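4. Caring for the table top after installation

This section is for the Joven table top with wood-grain surface. Please read it fully before the first cleaning. The edge band needs time to bond, so wait 104 hours after assembly before you use any water on the table.

4.1 Daily cleaning

1. Remove dust with a dry, soft cloth.
2. Wipe the surface with a cloth dampened in warm water. The cloth must not drip.
3. For grease, add a small amount of dish soap. Wipe again with clean water.
4. Dry the table at once, and give special attention to the corners and the edge band.

Note: Always wipe in the direction of the grain. Streaks are then less visible in side light.

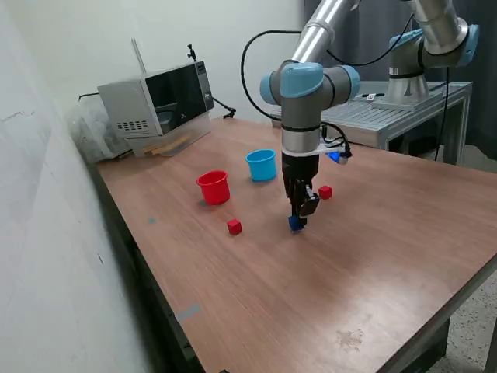

4.2 Stains from ink, glue and tea

1. Put a little Zarkine cleaner on a white cloth. Do not pour it on the table directly.
2. Hold the cloth on the stain for 2 minutes.
3. Rub gently in small circles, then rinse and dry.
4. If the stain is still there, repeat the steps, but not more than 3 times in one day.

CAUTION: Do not use acetone, scouring powder or steel wool. Such damage to the surface cannot be repaired and is not covered by the warranty.

CAUTION: Do not put objects hotter than 65 °C on the table without a mat.

4.3 Loose edge band

If the band lifts at a corner, do not pull it. Press it back, fix it with paper tape and write to our service office in Wosthorpe, attention Orla McGrath. Please include the order number and the length of the loose part. A repair kit with Nzioka contact glue will be sent to you. The instructions for the kit are in section 6.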